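Search this site Search

Skondstead Community Rooms - the cord and cable sorting project
Progress report to the Magesa Fund, Nov 27, 2020

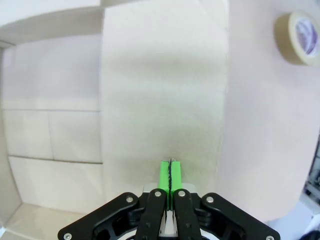 First of all, thank you again for the second part of the grant, which came through just when the shelves did and made for a very cheerful week. I said in my last letter that I would try to keep this one short. I have not managed it, I'm afraid, but there is a good deal to tell you and most of it is good.

When we wrote our application, the back room at Skondstead was where every cord in the building went to be forgotten. Lamp cords, extension leads, phone chargers, blind cords, bootlaces, bits of thin black string that might have come off anything - all of it in sacks, and all of it knotted into everything else. People gave us these things in good faith for the repair mornings, and we could hardly ever find the one we wanted. You kindly agreed to pay for shelving, tape, labels, card and Ánh Thái's hours, so that the lot could be untangled, sorted and put to use.

Where we have got to

As of this week 1,207 cords and cables have been untangled, sorted and entered in the book. Of these, 511 have already gone out again, either fitted to something at a repair morning or handed to a household that asked for one. I had told you to expect 900 sorted by now, so we are ahead, and I will admit I was very pleased when Ánh read me the total over the phone. She was calmer about it than I was.

The thin cords were the slowest by a long way. A thick extension lead will more or less undo itself if you shake it and are patient, but the fine ones twist up on themselves, and the ends fray the moment you tug at them. Ánh now gives each frayed end a narrow wrap of masking tape before it goes in its bag. It looks like nothing much, but it has saved us a lot of bad language, and we have started doing the same with the cords people bring in on the day.

Supplies

The masking tape has gone faster than I budgeted for. We use it on the ends, on the bags, on the shelf edges and for holding cardboard together, so I have moved a little money over from the label line to cover it. The total has not changed and the receipts are in the envelope that came with this report. The printed labels we bought were lovely but would not stick to the bags for long, and writing on tape with a marker has done just as well. I should have asked Ánh before I ordered them!

Cardboard we no longer buy at all. Futen, the furniture shop on the corner, lets us have their big flat cartons, and we cut them into panels and dividers. We had put down a sum for ready-made dividers and have not touched it. I would like to ask, if you are willing, whether that sum could go toward more hours in the new year. I have put the request on its own sheet so it doesn't get lost among all this chatter.

The shelves

The shelving came from Kurnow and went up in an afternoon, apart from one upright that was short of its bolts and had to wait for them. Everything is in place now. The top two shelves hold power leads by length, the next two hold chargers, and the lower ones are for string, laces and blind cords, where the children who come with their parents can reach them. We did first try sorting by color. It was pretty, and quite useless, as nearly everything turned out to be black.

What has not gone so well

I promised to be plain about this part. The electrical testing is behind. We can only pass mains leads on once they have been checked, and our tester was away for much of the fall, so 100 leads are still waiting in their own marked box. They are not included in the number given out. He is back now and has two evenings set aside for us in December, and I expect the box to be a good deal lighter by the time I write next.

The other trouble is space. Word has got round, which is lovely, but more bags keep arriving at the door and the sorting table is not a large one. For the moment we have asked people to hold on to their cords until the new year unless they are coming in for a repair. Most have been very nice about it. One gentleman left his on the step anyway, with a note wishing us luck.

What comes next

Between now and the end of the grant we mean to finish the last four sacks, clear the testing box, and write out a page of simple instructions so that another group could set up the same kind of shelf without making our mistakes first. Ánh has a draft of it already, mostly in pencil, and I will send you a clean copy as soon as I have typed it.

You would be very welcome to come and see the room. The kettle is two doors down and there is usually cake on repair mornings - do let me know ahead of time and I will make sure Ánh is in, as she can explain the shelves far better than I can.

With warm thanks from all of us at Skondstead

Enclosed: receipts, copy of the sorting book, request to move the divider money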